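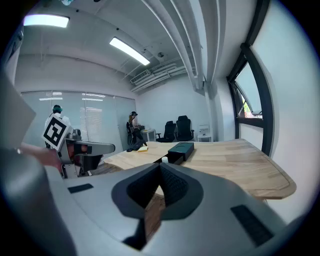
I got to the Seltmont open day way too early, so I had the robotics club's room nearly to myself for a bit (bliss!). By noon you could hardly get through the door. The club told me later they'd signed in 357 visitors, and I believe it.

The student project this year is called Godia, and the idea is pretty simple to explain to a parent: you pick up a handheld gripper, you do a small job with it, and later a robot arm tries to learn the job from your recordings. The grippers carry those square black and white tags so the software can work out where each one is. I liked that everything happens on one big light wood table with a rounded edge, with people sitting and working while you wander past and ask silly questions. I asked plenty.

Then I got a turn! My job was to pick up a little plastic cup and put it down again, and wow, it's fiddly. Your hand wants to do all the things a hand does, and you've only got two fingers. I dropped it, tried again, got it, and was way too proud of myself. The students want 500 good tries per job before they train anything, and so far they have 2 jobs finished, so that's a lot of cups.

Upstairs was the Verschueren hall with the line-following cars, which my nephew would have loved, but it was loud and hot and I didn't last long. Coffee was good, parking was awful. Take the tram and get off at Trolodora, then it's a short walk uphill.

The club meets again in June for its own little contest, and visitors are welcome. I've already put my name down for the cup table.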